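Home | Archive | Threads | Search | Subscribe | Help

[Rovley-Tables] Re: Oil or varnish for a table that is used every day?

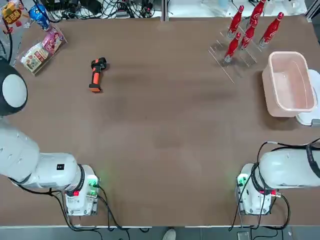

Hello all,

I am answering the message from two days ago, which I quote here so that the new members can follow.

> I have a dining table from my grandmother. The old varnish is coming off
> in one corner and there are white rings from cups. My husband wants to
> sand everything and put polyurethane on it. I would prefer oil, but I
> read that oil needs a lot of care. We eat there every day and our
> children do their homework on it. Which one is better? Also, how long
> must we wait before we can use the table again?
>
> Thank you for any advice. I live near Dimham, so if you know a shop
> there, please tell me.

I have restored tables as a hobby for many years, first in my home country and now in Fullham, and I have used both finishes. I made mistakes with both, so maybe my experience can save you some work.

First, please do not sand before you know what you have. Many older tables are veneer and the real wood on top is very thin. Look at the edge of the table from below with a good lamp. If the lines of the grain go over the edge and continue down the end, it is probably solid. If you see a thin line between the top layer and the rest, it is veneer and I would not use a machine on it at all. I once went through the veneer of a walnut side table in one afternoon. It cannot be repaired well, and I still have this table in the garage with a cloth over it.

The white rings are usually not in the wood. They are moisture in the finish, so if you remove the old varnish they will leave with it. Black rings are another matter. Those are in the wood, and you would need oxalic acid, gloves and a lot of fresh air.

To remove the varnish I prefer a scraper for the flat part and a mild paste stripper for the legs. The scraper must be sharp. When it makes dust, it is dull. When it makes small curls, you are doing well. After the scraper I sand by hand, always along the grain, with 120 and then 180. For oil I do not go finer than that, as the oil does not enter so well when the wood is too smooth.

Now to your question. Polyurethane is stronger against water and hot food. If nobody in the house wants to think about the table, your husband is right. The problem comes later, after some years, when it has scratches. You cannot repair one place so that it disappears. You must do the whole top again, and then you are back where you are today.

With oil you will get marks sooner, I will not hide it. But you can sand one small area by hand, put oil on it, and the next day it is hard to find. With children and homework this is what I would choose. A pencil that presses through the paper leaves a line in any finish.

My way with oil is this. I use a hardwax oil from a small maker called Bíró. Other brands are surely also good, this is only the one I know. I put the first coat on with a cotton cloth, very thin, and after 8 minutes I wipe off everything that is still wet. Everything, even if it looks like you are taking away all your work. If you leave too much, it becomes sticky and stays sticky. The next day I rub lightly with a white pad and put the second coat. For most tables 2 coats are enough. If the wood is very dry I put one more on the top only.

About waiting: you can put a plate on it after 4 days, but please no wet cloth and no hot pot for two weeks. In November, in a cold room, it needs longer. I would do it now, while the windows can be open.

And one warning that I repeat every time. The cloths with oil can start to burn by themselves when they lie together in a ball. Lay them flat outside until they are hard, or put them in a metal can with water and close it. Do not throw them in the kitchen trash.

For the shop – I do not know one in Dimham. In Rovley there is a paint store behind the old station which sells small cans, and one small can was enough for a table for six persons. Call first, they close early.

Please write to the list how you decide. If you can find out the kind of wood, write this too. Oak and cherry do not behave the same, and with cherry I would be more careful with the sun in the first months.

Kind greetings from Fullham

Comments (3)

walnut_and_tea: I agree about the thin coats. I left mine too thick on a desk and my sleeves stuck to it all winter. Had to take it off with mineral spirits and start over.

Fullham reader: Does the grain check work for painted tables too? Mine has at least three colors on it and I can't see any lines.

oldchairs: For the painted one, scrape a little spot underneath where the leg meets the top. And test for lead before you do anything else!

Contact the list owner | © 2020 Rovley-Tables mailing list | Back to top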